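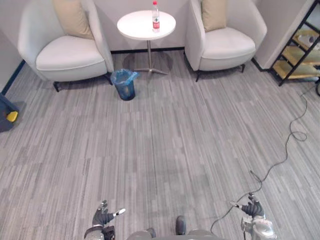

Clasta armchairs in off-white with the small round table, on grey strip carpet.

Clasta lounge set - two armchairs and one table

The Clasta set is made for the corner where people sit for a short talk or a coffee. It consists of two white armchairs and one small round white table. You can order the complete set or each piece alone. The chairs come ready assembled from our workshop in Cosden, and only the table needs its base to be attached.

The armchair

The form is a rounded tub with a high curved back. The arms are thick and padded, so you can rest the whole forearm on them and not only the elbow. The fabric is light off-white, and a neat seam goes along the edge of the seat cushion. The legs are short and dark. Because the chair sits low, please check the seat height before you order for a person who has difficulty standing up.

Seat height: 39 cm
Total height: 80 cm
Weight: 18 kg

The seat is firm in the first weeks and becomes softer with use. Customers who tried the chair in our showroom sometimes found it too firm on the first day, and we ask them to give it a little time.

The loose cushion

A beige cushion can be added to the chair. It stands upright against the back and makes the seat less deep, which shorter persons usually like. The cushion is sold separately and has a cover with a zipper. We recommend one for each chair, but many customers take only one for the set and move it where it is needed.

The table

The table is round and white, and small enough to stand between two chairs without closing the way. It has place for two cups and a book. Please do not sit on it, and do not put a pot directly from the stove on the top. For a larger group we advise the Owen table, which has the same white finish and a wider top.

How to place the set

We suggest putting the chairs on either side of the table, against a wall or with the backs a little away from it. Leave 30 cm behind each chair if you wish to open a window or clean the floor there. The set goes well with a flat carpet. On a thick carpet the short legs sink in and the chair looks lower than it is.

On a carpet of long narrow strips in several greys, the white pieces stand out clearly and small marks on the floor are less noticed. We do not sell carpet ourselves, but the color card for Clasta includes three greys which you can hold next to your floor at home.

Care

Vacuum the fabric with a soft brush. If something is spilled, press a dry white cloth on the place and do not rub. After this you can use lukewarm water with a little mild soap. The cover of the armchair is fixed and cannot be removed. The cushion cover can be washed at 30 degrees, inside out, and should dry lying flat. Wipe the table with a damp cloth.

Off-white can become yellow in strong sun - turn the chairs from time to time if they stand near a south window.

Delivery and returns

Each armchair is packed in its own box. Our driver carries the boxes into the room if there is an elevator or not more than two floors of stairs. Please measure your door first. Unused pieces can be returned within 30 days in the original packing.

See also: Amer footstool, Owen table, spare cushion covers.

Page updated Aug 30, 2023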